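## A cama como medida da casa

A residência Trallier dedica, desde maio, uma parte do seu programa de formação à roupa de cama. A decisão partiu de Sanne Michiels, responsável pelos interiores, e abrange os 429 quartos que a instituição administra.

O princípio orientador é a sobriedade. Os lençóis de baixo seguem tons de creme e bege, as almofadas de dormir são brancas e a colcha assume a cor mais escura do conjunto. Admite-se uma única peça de padrão marcado, escolhida por quem habita o quarto.

A colcha acolchoada exige maior atenção – o pesponto retém vincos quando a peça permanece dobrada durante muito tempo. Teun Geerts, que coordena a rouparia, recomenda que seja aberta por inteiro e alisada a partir da cabeceira. O lençol ajustável deve ser esticado antes, canto a canto, com as almofadas afastadas.

Quanto às cabeceiras estofadas, a residência prevê limpeza a seco com escova macia 2 vezes por mês, com especial cuidado nas costuras entre os painéis. 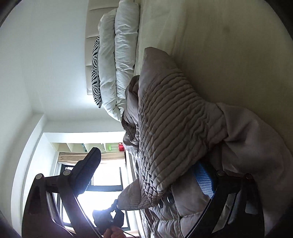 Com que frequência se deve arejar uma colcha acolchoada?

Uma vez por semana, durante a manhã, com a janela aberta e a peça estendida sem dobras. No inverno, o intervalo pode alargar-se para duas semanas.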